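Ticket 726: Party invitation template prints with the bottom line missing
Product: Grindley Card Maker
Status: Solved

Ylva Blomqvist, 9:40 am
Hello! I'm making invitations for my twins' dress-up party in December and I love the pirate map template, it's exactly what they asked for. On screen it looks perfect. When I print it, though, the RSVP line at the bottom vanishes. I need 40 cards and have wasted 17 sheets so far. Printer is a Tenier, paper is A5 card.

Keir Galbraith (support), 10:15 am
Hi Ylva, what a great theme! Could you tell me which paper size is picked in the print window, and whether "Fill page" is ticked? Please try one test on plain paper too, to save your card.

Ylva Blomqvist, 10:50 am
Paper size says A5. "Fill page" is ticked. Plain paper does the same thing, the line just isn't there.

Keir Galbraith (support), 11:20 am
Brilliant, that narrows it down. The pirate map has a very thin bottom margin, and "Fill page" stretches it past the part your printer can reach. Please try this:
1. Untick "Fill page".
2. Set Scale to 95%.
3. Open Page Setup and choose "Centre on sheet".
4. Print one copy on plain paper.

Ylva Blomqvist, 12:05 pm
It's there!! The whole line, and the little compass too. One more thing, can I swap the picture on the back for my own?

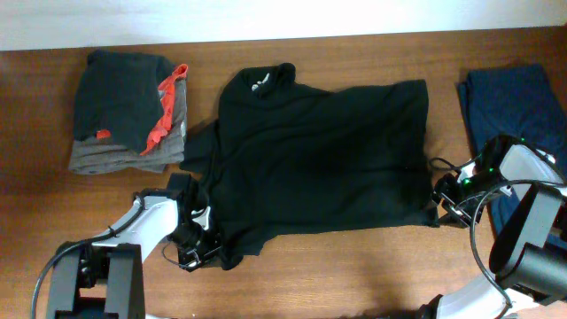

Attachment 1: black shirt and folded clothes

Keir Galbraith (support), 12:30 pm
Yes, you can! Click the back of the card, choose "Replace picture" and pick your file. Drag the corners to fit. Have a wonderful party!

Ticket closed by Keir Galbraith.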